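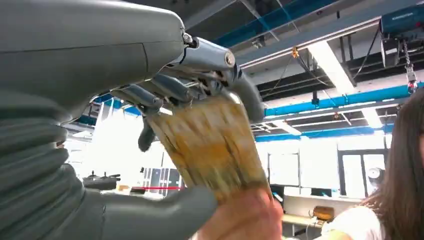 Ticket : imprimante d'étiquettes Elitz, décalage à l'impression
Site : Flatcombe, poste d'emballage 2
Ouvert par : Dragica Omerović
Suivi : Radomir Popescu
État : résolu

9 h 10, D. Omerović
Depuis le changement de rouleau, les étiquettes sortent décalées vers le bas. La première est correcte, la suivante perd la dernière ligne du code postal, et ensuite l'imprimante saute une étiquette blanche. Redémarrage fait, aucun changement. Le voyant reste vert.

9 h 25, R. Popescu
Pouvez-vous me donner la référence du rouleau et me dire si le poste voisin a le même problème ?

9 h 40, D. Omerović
Rouleau Jurić, 700 étiquettes, format 100 x 150. Le poste voisin imprime bien, mais avec l'ancien stock.

10 h 05, R. Popescu
Étalonnage du capteur lancé à distance. Il échoue avec « espace non détecté ». J'ai vérifié la file d'attente et le pilote, la configuration est identique sur les deux postes. Merci de nettoyer le capteur avec un chiffon sec et de relancer une page de test.

10 h 50, D. Omerović
Nettoyé. Même résultat.

11 h 30, Nikola Golob
Je suis passé sur place. Les nouveaux rouleaux ont une marque noire au dos, les anciens un simple espace entre les étiquettes. Le pilote était resté sur « espace ». Passé sur « marque noire », étalonnage refait, 30 étiquettes imprimées sans décalage. Le réglage est enregistré dans l'imprimante et dans le profil Waslow, sinon il revient à l'ancienne valeur à chaque ouverture de session.

14 h 15, R. Popescu
Note ajoutée à la procédure de changement de rouleau. Le poste voisin devra être modifié quand son stock sera terminé. Je ferme.

Tickets récents
Douchette qui lit deux fois le même code
Waslow : session fermée après la pause
Écran noir au poste d'accueil
Demande de rouleaux, octobre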